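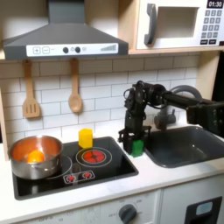
Wanted: Team Manager, Wusaria Women's Rugby Club

We play fifteens in the spring and sevens when it gets too hot to think. Last season we won 6 matches, which is a club record and says plenty about the seasons before it. Maxine Kereama is back as head coach. She would like to coach, and has asked that somebody else find the mouthguards.

What you'd do

Register 26 players with the league before the deadline, including the ones who spell their own names differently on every form. Book buses for away games at Garkari and Sutcliffe. Confirm referees. Carry the medical kit, and know what's in it. Talk to the opposing manager about jersey colors before both teams turn up in green.

Who we're after

You don't need to have played. You do need a driver's license, a phone you answer and a calm way of telling a prop that she can't park there. First aid certification helps. If you don't have it, we'll pay for the course.

Hours and money

Training is two evenings a week at Nurner Park, 6:30 to 8:30 p.m., plus match days from February. The pay is $1000 for the season and $60 toward gas for each away trip. Do the math on the hourly rate after you've signed.

How to apply

Send a page about yourself to Su-bin Min, club secretary. Resumes are fine, cover letters get skimmed. Interviews are with Maxine and our captain, Tayla Bright, who will ask whether you own a cooler. It's a big cooler we need.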